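Product Review: Brilunley Sample Tracking Module for Clinical Laboratories
Reviewed by Zinhle Motaung, Laboratory Quality Office
2020-05-20

The Brilunley module records the movement of patient samples from reception to disposal. It is sold as an addition to an existing laboratory information system and is intended for small and medium-sized clinical laboratories. The Quality Office was asked to assess it before the current tracking contract comes up for renewal in September.

Scope of the review

The module was installed at the Trurnurness site and used alongside the existing paper log. During the review period 3,497 samples were entered, most of them urine, blood culture and wound swab specimens. Xolani Shezi supervised the daily entries at reception. Minttu Ojala compared the electronic record with the paper log and reported all mismatches to this office.

Installation and training

Installation took 4 days, one day longer than the supplier had quoted. The delay came from the label printers, which had to be set up one at a time. Training materials are clear and written for bench staff. The chapter on user permissions is out of date and refers to menus that no longer exist in the current version; Brilunley has been informed.

Daily use

Reception staff found the entry screen easy to learn. A sample can be registered, assigned to a bench and given a storage position without leaving the first page. Searches by patient number are fast. Searches by specimen type are slower, and the results cannot be sorted by collection time, a serious weakness in a microbiology department where delayed specimens must be found quickly.

Rejected samples are handled well. The user must select a reason before the record can be closed, and the requesting ward receives a notice automatically. The list of reasons can be edited locally, but only by an administrator.

Accuracy

Of the samples entered, 738 were selected for a full check against the paper log. Mismatches were few and mostly concerned storage positions - a rack had been moved and the change was not scanned. The module does not warn the user when two racks are given the same position. Hipólito Escobar raised this with the supplier and was told that a warning is planned. No release date was given.

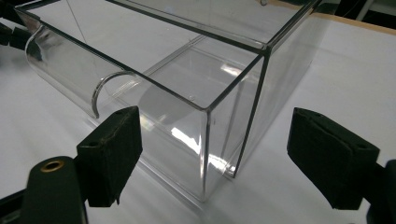 Reports can be exported as a spreadsheet or a printed summary. The printed summary is limited to 150 records per file, and larger requests must be split by hand. Laboratories that prepare monthly reports for accreditation purposes should take this into account.

Support

Telephone support was polite and well informed. Written requests took longer, and one request about audit trails was closed without an answer and had to be submitted again.

Recommendation

The module is suitable for routine use at Trurnurness, provided that the paper log is kept for stored isolates until the rack warning is available. It is not yet recommended for the Mofokeng site, where several departments share the same cold storage. Questions about this review may be sent to Zodwa Maluleke at the Quality Office.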